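Search this site
Enter keyword
Go

About Us

6/1/25
By Aleksi Lindqvist

Salance is a small advertising production company. We make commercials, short films for brands, holiday spots and the cut-down versions of all of these that run on phones and in store windows. We have been in business for 11 years and there are seven of us on staff. Everyone else who works on a Salance job is hired for that job and is named in the credits we send to the client.

I started the company after a long stretch as an editor at Grultine, a post-production house that has since closed. Most of what came across my desk there was seasonal work. A grocery chain would want a winter film, a phone carrier would want something for graduation, and the footage would arrive late with a song already attached that the client had not cleared. I got used to fixing stories in the edit that should have been fixed at the script stage. After a while I wanted to be in the room earlier.

The first year was two people and a rented desk. Our first paying client was Rautiainen, a family bakery business with a frozen line, which needed a 30-second film and had money for one day of shooting. We shot it in the owner's mother's kitchen. They are still a client, and we have made a film for them every January since.

What we do

Most of our work is story-led commercials between one and five minutes long. These are films with characters, usually two or three of them, and a plot a viewer can follow with the sound low. A parent and a grown child, neighbors who share a wall, a bus driver on the last run before a holiday. The product may be in the film a lot or hardly at all. That gets settled with the client before anyone writes a scene.

We write in-house. A client gives us a brief, and we come back with three outlines of one page each. The client picks one, or asks for a new set, and we go to script. We do a second set of outlines at no charge. A third set is billed.

We also take scripts from other agencies and produce them. That is close to half of our year. In those cases the agency keeps the client relationship and we handle casting, crew, locations, the shoot and the edit. We will give notes on a script if asked for them.

We do casting ourselves and we cast a lot of people who have not acted before. It takes longer. For a film about a retired welder we saw 123 people over two weeks, and the man who got the part had come in to drive his sister to her audition. We pay first-time performers the same day rate as experienced ones, and we tell them in writing where the film will run and for how long.

Subtitles and language versions are done here too. If a film is going to run in more than one language, we want to know before the shoot. Mouth movements, signs in the background and the length of a line all matter, and they are cheap to plan for and expensive to repair. We work with native speakers for each version, and they are on set when the dialogue in their language is recorded. 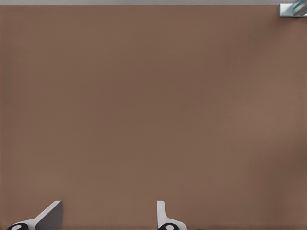

Color is the part of the job that clients ask about least and comment on most. We settle on a palette for each film before the wardrobe and the sets are chosen, and we put it up on the wall where everyone on the job walks past it. Our house preference is for quiet backgrounds. A plain matte brown, somewhere between milk chocolate and gray, with no pattern on it and only a soft shift from darker to lighter, will sit behind almost any face or any package without pulling the eye. Brighter colors go on whatever the viewer is supposed to remember. Some brands have a strict color guide, and when they do we follow it and build the rest of the film around it.

Music is either written for the film or licensed. We don't cut to a famous song and hope it clears. If the client has a song in mind, we get a quote from the rights holder before the edit starts, and if the price is too high everyone knows it by then.

Vollix

Vollix is our editing and versioning arm. It has its own name because it takes work from companies that compete with us, and they asked for a separate door. It is run by two of our editors out of the back half of the same floor. Projects are kept on a separate server and Salance producers do not have access to it.

Vollix handles cut-downs, resizing for vertical screens, end cards, legal text, price changes and store-specific versions. A typical seasonal campaign has one long film and many short pieces, and the short pieces are where mistakes get made. A date is wrong, a logo is the old one, a price belongs to another region. Every file that leaves Vollix is watched all the way through by someone who did not edit it.

How a job runs

A first meeting costs nothing and usually takes an hour. We ask what the film is for, where it will be seen, when it has to be ready and how much there is to spend. Please come with a budget figure, even a rough one. A good idea for a small budget and a good idea for a large one are different ideas, and we can't write either without knowing.

After that we send the outlines and a schedule. From an approved outline to a finished film takes us seven weeks. We have done it in less. When we do, there is a rush charge, and most of it goes to the crew for the longer days.

Clients are welcome at the shoot. We ask that one person speak for the client on set and that this person be able to say yes or no. Changes after the shoot are handled in rounds. Two rounds of changes to the edit are in the price. New scenes are not.

Holiday films need more time than people expect. For a film that has to be on air in January, we like to have the outline approved by the end of summer. Performers and crews are booked up well ahead of the season, and so are the good kitchens. We use a lot of kitchens.

What we don't take on

We don't make political ads for any party or candidate. We don't make films for gambling or for short-term lending. We don't use hidden cameras, and we don't film people reacting to a staged accident or a fake emergency. We have turned down jobs that asked for it.

We are also careful with films that rest on a family's hardship. There is a kind of holiday commercial in which somebody is poor and patient for three minutes and then a logo appears. Some of those films are very good. Many of them use a hard life as decoration. If a script is set among people doing a certain kind of work, we talk to people who do that work and pay them for their time, and we show them the script. If they tell us a scene is wrong, we change it.

The people

Seven full-time staff: two producers, two editors, a writer, a production coordinator and me. I direct some of the films and look after the business side. Our writer came to us from local radio and still writes everything out loud first, so the small meeting room is hers in the mornings. Both producers started here as runners. The coordinator handles contracts, travel, insurance and permits, and is the person to write to with a question about an invoice.

We take on one paid trainee each year, for five months, starting in January. The trainee works in every part of the company and leaves with at least one finished film under their own name. No degree is required. We do ask for a short piece of finished work of any kind, up to three minutes, and a page about why it was made the way it was. Please do not send showreels set to music.

Where we are

The office is on the second floor above a print shop. The entrance is from the yard and the bell is marked Salance / Vollix. There is an elevator, but it is a freight elevator and somebody has to come down and run it, so call ahead if you need it. Street parking is free after six. Deliveries of equipment should come to the yard side before noon.

We don't have a studio of our own. We looked at one and decided that we would spend our days trying to keep it rented. We hire space by the day and know most of the stages within an hour's drive.

Getting in touch

For new projects, write to the producers through the contact page and tell us the delivery date in the first line. For versioning work, choose Vollix from the menu on the same page and the message will go to the editors only. Performers can register there too, with two plain photos and a phone number. We keep performer details for two years and then delete them unless we are asked to keep them longer.

We answer everything within five working days, including the messages where the answer is no.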